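Re: [clurlow-homes] Oil or varnish for old wood?

In July, a member from Stedstead wrote:
> We have a big table from my wife's family and the surface became
> dull. One shop says oil, another says hard varnish. The can costs
> 174 for the good one. What do you use, and do I need to
> sand everything first?

Hello all,

I answer from my own experience only, please correct me if I am wrong. I used Rolby oil on my kitchen table and I am content with it. You can repair one small place without doing the whole top again.

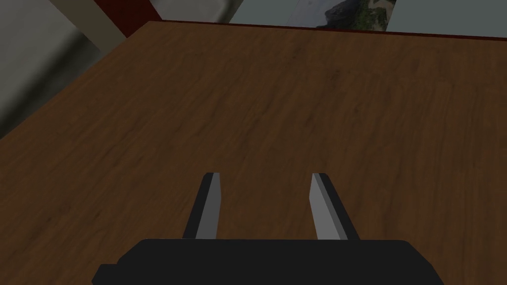
Varnish is stronger against water, this is true. But when it gets a scratch, you must sand the full surface, and this is a lot of dust in an apartment. I did it once and I will not do it again.

For doors I think different. People touch them every day with wet hands, so there I would take varnish – two thin coats, with one night between. 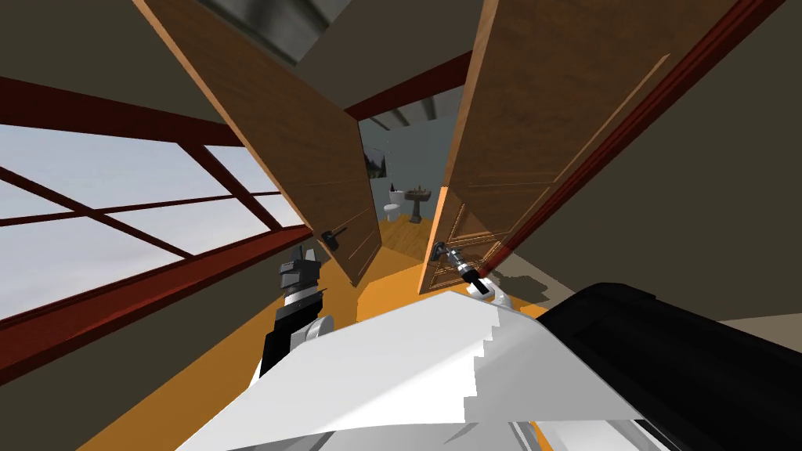
About sanding: do it only by hand, always along the grain, and wipe with a damp cloth after. If the old finish is wax, the oil will not go in, so first remove the wax.

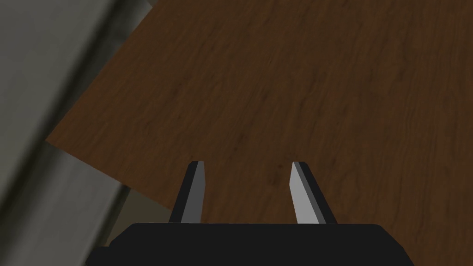
Brown wood, the grain in long streaks

The Abubakar store in Clurlow sells small cans, good for a test. Ask for number 712, it is the one without color.

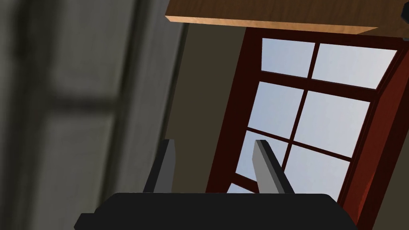 Please do not forget the parts which you do not see when you stand. Most people oil the top and stop there, and then the two sides take moisture differently and the board can bend. On a thick board like the one here, seen from below, the underside is already a little darker than the front edge, so I would try the oil there first – in a hidden corner – and look at the color next morning.

Greetings from Clurlow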